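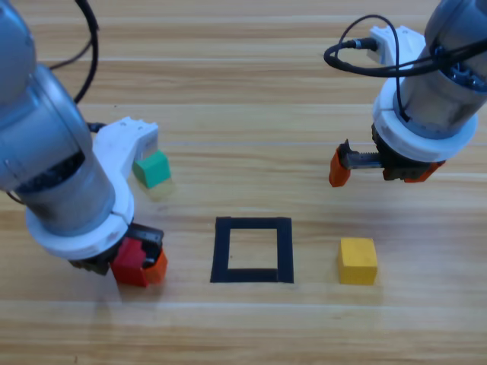 El bloque rojo en la pinza y el verde en la mesa, sobre las tablas claras.

DROLER
Bloques de colores, una mesa de madera y un cuadrado de cinta
Léeme de la versión 2

¡Hola! Si acabas de descargar Droler y no sabes por dónde empezar, empieza por aquí, que son cinco minutos. Droler es una colección de 400 imágenes de bloques pequeños encima de una mesa: rojo, verde y amarillo, sueltos, apilados, a medio apilar, dentro del cuadrado de cinta negra, fuera del cuadrado y (mis favoritas) justo en el borde, donde no hay manera de ponerse de acuerdo. La empecé para tener dónde probar unas etiquetas y al final le he cogido cariño a los bloques, qué le voy a hacer.

La primera versión la colgué en agosto con prisas y con un léeme de cuatro líneas. Me llegaron bastantes preguntas y casi todas eran la misma: qué significa "apilado". Así que esta vez lo explico con calma, más abajo.

Qué hay en la carpeta

imagenes/ tiene las fotos, repartidas en 32 tandas. Cada tanda es una sesión seguida con la misma luz y los bloques en más o menos el mismo rincón de la mesa, así que si vas a separar datos para entrenar y para probar, separa por tandas enteras, por favor. Si mezclas las fotos al azar te van a salir unos números preciosos y no significarán nada (me pasó, estuve contentísima una tarde entera).

etiquetas.csv lleva una fila por bloque y por foto. Las columnas son foto, tanda, color, apoyo, cinta y dudas. Ya sé que "dudas" es un nombre raro para una columna, pero es la que más uso.

kunesia.txt es la lista de nombres de color. Kunesia es como llamo a mi manera de nombrar los colores, que empezó en una hoja de cálculo para otra cosa y ha acabado viviendo aquí. Es cortita y se lee en un momento.

cambios.txt, pues los cambios.

Los bloques

Son bloques de madera pintada, pequeños, de los que se compran en cualquier tienda de juguetes. El rojo es rojo y no da guerra. El amarillo tampoco, aunque en las fotos con mucha luz se aclara bastante por arriba y si recortas solo la cara superior puede confundirse con la madera de la mesa. El que trae cola es el verde. Es un verde azulado, tirando a turquesa, y he recibido correos muy serios defendiendo que es azul. En Kunesia es "verde", a secas, y en el csv también. Si tu modelo dice "turquesa" yo se lo daría por bueno, pero eso ya lo decides tú.

La cara de arriba suele verse más clara que las de los lados, sobre todo en el verde. Lo comento por si trabajas con recortes muy pequeños: el mismo bloque te puede parecer dos bloques de verdes distintos.

Otra cosa con la que me he peleado es la palabra "cubo". Los llamo bloques en todo el csv y no pienso cambiarlo, más que nada por el amarillo, que en bastantes fotos se ve más alto que ancho. Con "bloque" duermo tranquila.

La mesa

Tablas claras y tablas color miel, alternadas, con juntas finas más oscuras entre unas y otras. Es bonita y también es un incordio, las dos cosas. Tiene un poco de brillo, y ese brillo hace que debajo de los bloques aparezca a veces un reflejo flojito que se mezcla con la sombra. Si estás dibujando contornos, el reflejo NO es bloque. En la primera versión lo metí dentro del contorno en varias fotos de la tanda siete y luego lo estuve corrigiendo una a una con un café al lado.

Pensé en tapar la mesa con un mantel liso y por suerte no lo hice. Con un fondo liso todo sale más fácil y luego pones el bloque encima de una mesa de verdad y se acabó la alegría. Las juntas, además, vienen muy bien para orientarse: cuando reviso una foto torcida miro primero hacia dónde van las tablas.

La limpio con Gidey, un jabón para madera que huele a naranja, antes de empezar cada tanda. Si entre el final de una tanda y el principio de la siguiente notas un saltito en el brillo, será por eso. 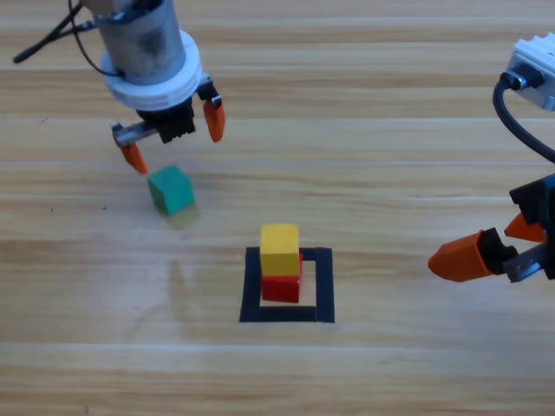

Texto y etiquetas: Vivach | 25 de febrero

El cuadrado de cinta y la torre

Vamos con lo de "apilado", que es a lo que venías. El cuadrado de cinta negra marca la zona donde se monta la torre. La cinta hace de borde y por dentro se sigue viendo la madera, así que no esperes una base de otro color. En la foto que tienes justo encima de este apartado está la torre más sencilla que hay, rojo abajo y amarillo arriba, dentro del cuadrado y un poco a la izquierda del centro. El verde sigue fuera, en la mesa.

En el csv, esa foto se lee así:

rojo, apoyo = mesa, cinta = dentro
amarillo, apoyo = rojo, cinta = dentro
verde, apoyo = mesa, cinta = fuera

Fíjate en que el amarillo no está perfectamente alineado con el rojo: por el lado derecho asoma una tirita roja. Para mí eso cuenta como apilado, sin discusión. No pido que las caras coincidan, pido que un bloque descanse encima de otro. Si quieres algo más exigente (torre recta, bordes a ras), tendrás que añadir tu propia columna, y me encantaría que me la mandaras, porque lo intenté y me desesperé con las vistas en perspectiva.

La columna apoyo solo admite mesa, el color de otro bloque o "aire". Aire es cuando el bloque no toca ni la mesa ni otro bloque, como el rojo de la foto que abre esta página, que queda un pelín por encima de la madera con su sombra pequeña debajo. Cuesta verlo, ya lo sé. Mi truco es mirar la sombra: cuando el bloque está posado, la sombra sale pegada a la base, y cuando está levantado suele haber una rendija. No funciona siempre.

La columna cinta dice dentro, fuera o encima. "Encima" es que la base del bloque pisa la cinta, aunque sea una esquina. Para los bloques que van en alto sobre otro bloque copio lo que diga el de abajo. Y para los que están en el aire dejo la casilla vacía, que en la versión anterior ponía "fuera" y era un disparate.

Ojo con una cosa del cuadrado: en perspectiva, el lado de abajo se ve más ancho y más grueso que el de arriba. Es la misma cinta. Me escribieron preguntando si había dos rollos distintos, jajaja.

Las dudas

Hay 24 fotos con la columna dudas rellena. Casi todas son de bloques tapados a medias, de esos en los que solo ves una esquina o una parte de la cara de arriba y tienes que decidir si está tocando la cinta o no. He puesto lo que me parecía más probable y en dudas explico por qué vacilé. Si te molestan, filtra y fuera. A mí me parecen las más interesantes de la colección, pero entiendo que para una prueba rápida estorban.

No rellené los bloques que no se ven. Si en una foto hay un bloque completamente escondido, ese bloque no tiene fila, aunque en la foto de antes estuviera clarísimo. Cada foto se etiqueta sola, sin mirar a las vecinas. Me costó mantener la disciplina, que conste.

Para qué sirve y para qué no

Va bien para practicar con colores, con relaciones del tipo "encima de" y "dentro de", y con sombras y brillos en madera. También la he usado para enseñar a etiquetar a gente que no lo había hecho nunca, y engancha muchísimo.

Para medir tamaños, ni se te ocurra. No hay regla ni referencia, y no he apuntado las medidas de los bloques (debería, sí). Tampoco te va a servir para reconocer bloques en general: es una sola mesa, con los mismos colores todo el rato. Un suelo de baldosa o una alfombra son otro mundo.

Cambios en la versión 2

Contornos de la tanda siete rehechos sin el reflejo.
Casilla de cinta vacía cuando apoyo = aire.
"Turquesa" pasa a "verde" en todo el csv, quedaban restos.
Columna dudas con texto; antes era un simple sí o no.
Quitadas unas fotos repetidas y puestas otras en su lugar.

Pendiente

Una tanda con la luz apagada y la persiana subida. Medir los bloques de una vez. Y traducir kunesia.txt al inglés, que me lo han pedido y siempre se me olvida.

Si encuentras un error, mándame el nombre de la foto y el color del bloque, con eso me apaño. Puedes usar Droler para lo que quieras mientras cites a Vivach y dejes este léeme dentro de la carpeta.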